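Juntas oscurecidas en alicatado rojo: ¿epoxi o cementosa otra vez? 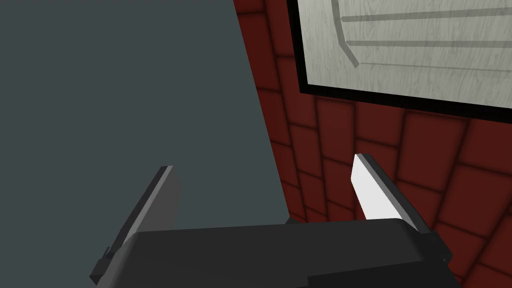
gres_y_cal
Publicado en julio de 2025
Tengo que rejuntar un frente de cocina con pieza rectangular roja de canto suavizado. Junta actual cementosa de 3 mm, ennegrecida en la zona baja. Desde febrero la he limpiado dos veces con desincrustante ácido diluido y vuelve a oscurecer. Dudo entre vaciar y pasar a epoxi (me ofrecen la Zuketti bicomponente) o repetir con cementosa mejorada, CG2 WA.

mortero13
Epoxi. Absorción casi nula y no hay que sellar. Vacía al menos dos tercios del espesor o no agarra.

Fuentealba_obra
No lo veo tan claro. Con canto redondeado la epoxi se queda en el bisel y la junta vista acaba pareciendo de 5 o 6. Además, en esmalte rojo el velo de resina se nota mucho si se limpia tarde. Yo pondría CG2 WA, gris oscuro, y listo.

mortero13
El velo se quita con el limpiador del fabricante dentro de las primeras 24 h. Eso es un fallo de ejecución, no del material.

Fuentealba_obra
En una pared de 13 m² con una sola persona es un fallo bastante previsible. La vida útil de la mezcla en verano se queda muy corta.

gres_y_cal
Presupuestos, solo material: 314 € la epoxi, con limpiador incluido. La cementosa no llega ni a la cuarta parte. Con mano de obra, Gavley me pide 884 € por la opción epoxi.

tabique_seco
Antes de gastar eso, ¿has descartado humedad por detrás? Si oscurece solo abajo y vuelve tras limpiar, mide el soporte. Ninguna de las dos juntas corrige una filtración en el encuentro con la encimera.

gres_y_cal
No lo he medido. El sellado de silicona con la encimera es el original.

tabique_seco
Pues retira esa silicona, deja secar y mide. Luego decides.

mortero13
De acuerdo en medir primero. Sigo diciendo epoxi.

gres_y_cal
Pido prestado un higrómetro de contacto y pongo aquí las lecturas.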